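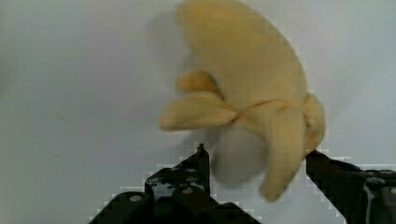 Washing the plush banana

The yellow banana with the peel flaps was the one I kept putting off. It's soft and fuzzy all over, and there is a junction in the middle where the flaps are stitched together. Crumbs go straight into those seams. I went over them with a dry toothbrush first, then turned each flap back and did the other side.

After that it went in a pillowcase with a knot in the top, cold water, gentle cycle, half the usual soap. Cúc Chu told me to skip fabric softener on anything fuzzy, so I did. I squeezed it in a towel when it came out and left it on the rack with the flaps spread apart. The thick end took the longest. It still felt damp in the center after two days, so I gave it another night near the heater.

No color came out in the water. The fabric was a little flat on one side until I brushed it.

The rest of the bin

We moved to Skullton in January and the toy bin came with us unsorted. I wanted it done before the shelves went up. My rule was that anything with a battery box gets a wipe with a damp cloth and nothing more, and anything with beads inside stays out of the machine. That left 10 things for the wash, which was two loads at our place – the drum is small.

The bear lost an eye in the second load. I found it in the door seal and sewed it back on with black thread, since I was out of brown. The rabbit needs a new ear lining and is in the mending basket for now.

Sepehr Ebrahimi asked last time what I use for storage. It's a canvas bin with a lid, 70 liters, and it's too deep. Small things sink to the bottom and the kids dump the whole lot out to get at them. I'm going to try two shallow ones on the low shelf, with the play food in one and the animals in the other. The banana goes with the play food, although my daughter files it under animals and will probably move it.

Next up is the dress-up box. There is glitter in it.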